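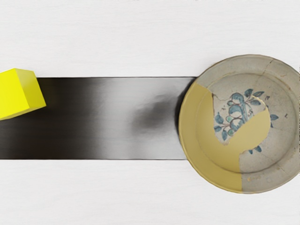

Plat rond en céramique, image de synthèse

Qui sommes-nous ?

Ludance est un organisme de cours à distance installé à Vullier. Nous préparons des programmes annuels pour les enfants instruits en famille, du CP à la troisième, et nous corrigeons leurs devoirs par écrit. Cette année, 369 élèves sont inscrits chez nous. La plupart vivent en France, les autres suivent leurs parents à l'étranger ou sur les routes.

Nos débuts

Évan Langlois était professeur des écoles. Il a commencé par rédiger des fiches de grammaire et de calcul pour les enfants d'une famille de bateliers qui changeait d'adresse trop souvent pour garder une classe. Les fiches ont circulé, d'autres parents en ont demandé, et il a fallu les imprimer, les relier et prévoir des corrigés. Ludance a été créée à ce moment-là, dans un ancien magasin de laine de la rue du Durton, où se trouvent toujours le secrétariat et la réserve de livres.

Les premières années, tout partait par la poste. Une bonne partie des familles préfère encore recevoir un colis en août et renvoyer les copies dans des enveloppes. Celles qui le souhaitent peuvent déposer les devoirs en ligne. Les deux formules coûtent le même prix, hors frais d'envoi. 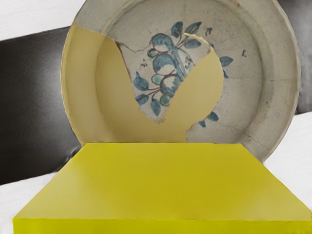 Ce que nous proposons

Chaque programme couvre une année scolaire et se compose de 18 livrets. Un livret correspond à deux semaines de travail, avec les leçons, les exercices, une page destinée au parent et un devoir à renvoyer. Les familles avancent à leur rythme : un élève peut terminer un livret en huit jours et passer un mois sur le suivant, nous n'envoyons pas de relance.

Le français et les mathématiques sont obligatoires dans tous nos parcours. L'histoire, la géographie, les sciences et l'anglais se prennent au choix. Pour les plus jeunes, nous avons conservé les cahiers Blomqvist, une série de lecture et d'écriture que nous éditons nous-mêmes et qui s'utilise aussi sans inscription. Il est possible de mélanger les niveaux, par exemple le français de CM2 avec les mathématiques de sixième.

Les copies sont corrigées à la main, avec des remarques rédigées. L'élève garde le même correcteur du début à la fin de l'année, sauf maladie ou départ. Nous mettons des notes à partir du collège. Avant, les parents reçoivent une appréciation et, s'ils le demandent, un relevé des acquis à joindre à leur dossier.
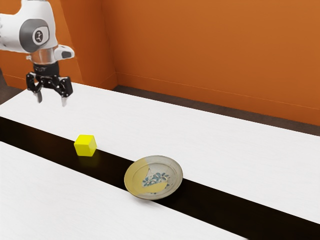

Ludance ne remplace pas les démarches administratives. L'instruction en famille est soumise à autorisation et c'est aux parents de déposer la demande dans les délais. Nous fournissons une présentation du programme suivi et, sur demande, une attestation d'inscription. Nous pouvons aussi relire un projet éducatif avant son envoi – comptez une semaine, un peu plus en mai. Nous ne donnons pas de conseil juridique.

L'équipe

Évan Langlois dirige toujours Ludance et relit chaque nouveau livret avant impression. Le secrétariat est tenu par 3 personnes qui répondent au téléphone le matin et aux courriels l'après-midi. Les correcteurs travaillent de chez eux. Ce sont des enseignants en poste, en disponibilité ou à la retraite, et quelques parents diplômés qui ont eux-mêmes instruit leurs enfants. Chacun suit un nombre limité d'élèves, pour que les copies reviennent dans les dix jours ouvrés.

Nous recrutons en général au printemps. Les candidatures en sciences physiques et en anglais sont étudiées toute l'année.

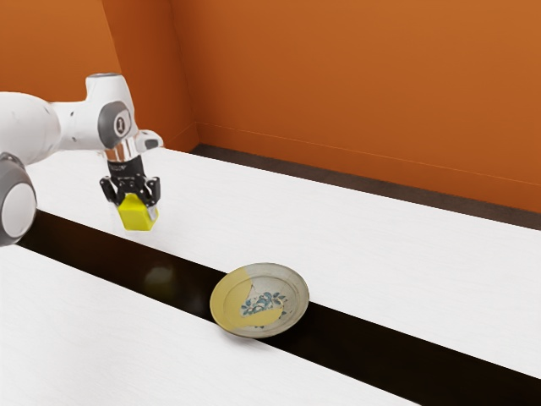
Bras blanc et pince noire au-dessus d'un long plateau blanc, image de synthèse

Nous rencontrer

Le local de Vullier est ouvert au public le mercredi et le samedi matin. On peut y feuilleter les livrets de tous les niveaux, acheter les cahiers Blomqvist à l'unité et faire passer à l'enfant un test de positionnement (gratuit, sur rendez-vous, durée une heure). Le stationnement est compliqué rue du Durton les jours de marché, mieux vaut se garer derrière la gare.

Les inscriptions pour la rentrée sont ouvertes. Elles restent possibles en cours d'année, le tarif étant alors calculé sur le nombre de livrets restants. À partir du deuxième enfant inscrit, une réduction s'applique automatiquement. Les livrets non entamés sont repris dans les trente jours, port à la charge de la famille.

Le secrétariat sera fermé la première quinzaine d'août. Les colis commandés avant la fin juillet partiront normalement.

Dernière mise à jour : vendredi 4 juillet

Partages : 3

À lire aussi
Tarifs et modalités d'inscription
Choisir un niveau : le test de positionnement
Les cahiers Blomqvist, mode d'emploi
Devenir correcteur chez Ludance
Renvoyer un devoir par la poste ou en ligne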